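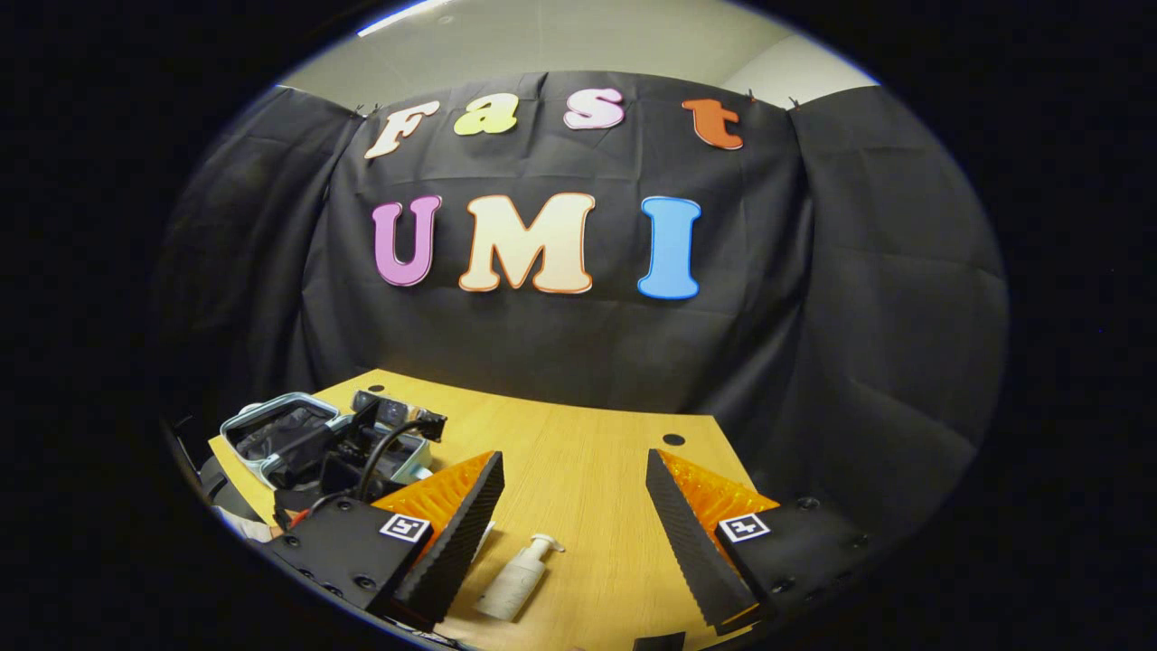 Does colorful lettering on a dark backdrop read better than lettering in one color? The evidence for it is thin, and most of what is cited comes from printed signs viewed flat and straight on.

4.2 Lettering on cloth

Drasto's display guide recommends mixed colors on black fabric and gives 500 lux as enough light for any of them. We doubt that a single value can cover both cream and purple. The guide also treats cloth as if it were board. Fabric hung from clips creases and folds, and a letter placed over a crease may lose part of its outline.

Figure 3. Seven colored letters in two rows, "Fast" over "UMI", on a black fabric backdrop with soft horizontal creases. Small clips are visible along the upper edge.

The letters in Figure 3 differ in case and style as well as color, so a reader who finds the cream "M" easier than the blue "I" may be responding to width. Szczepańska's survey of 700 viewers has the same weakness. It reports a preference for outlined letters, yet only 12 of its signs were on fabric, and letter width was never held fixed. A preference is also a poor stand-in for reading distance. Until color and width are tested apart, we would not repeat the guide's advice.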